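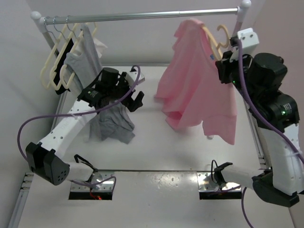 1/9

Kleiderstange, Stand Donnerstag. Drei Bügel hängen links dicht beieinander, auf einem davon das graue ärmellose Teil. Das rosa Shirt rechts hat zwar einen Bügel drin, aber der Haken sitzt noch nicht auf der Stange.

2/9
Ich räume gerade den Schrank um und schreibe hier mit, weil nach dem letzten Thread ein paar Leute gefragt haben, wie ich das mit den Shirts mache. Kein System, nur Reihenfolge.

3/9
Bügel immer von unten durch den Saum einführen, nie durch den Halsausschnitt drücken. Bei engen Bündchen leiert der Kragen sonst aus. Bei meinen alten Song-Shirts sieht man das leider an jedem einzelnen.

4/9
Ärmellose Sachen rutschen auf glatten Bügeln. Entweder welche mit Kerben nehmen oder die Träger mit einem Gummiband sichern. Die Samtbügel von Mirkameo halten gut, fusseln aber auf Schwarz.

5/9
Große Shirts erst am Saum ausschütteln, dann die Schulternähte auf die Bügelarme legen und erst zum Schluss einhängen. Wer zuerst einhängt, zieht hinterher alles schief.

6/9
Zur Stange: Meine ist 90 cm breit. Darauf passen 30 Bügel, wenn es dünne sind. Im Moment sind es 29 Teile, die hängen sollen, der Rest wird gefaltet. Strick hänge ich gar nicht auf.

7/9
Leere Bügel sammle ich ganz links. Dann muss ich nicht zwischen den Sachen suchen und sehe, wann ich etwas aussortieren sollte.

8/9
Gefragt wurde auch nach dem Ständer. Der Tellness ist stabil, wackelt aber auf Teppich. Auf Dielen kein Problem. Die Schrauben nach 2 Wochen einmal nachziehen, danach war bei mir Ruhe.

9/9
Nächste Woche kommen die Jacken dran, dafür brauche ich breitere Bügel. Falls jemand welche kennt, die nicht gleich die halbe Stange belegen, gern drunterschreiben.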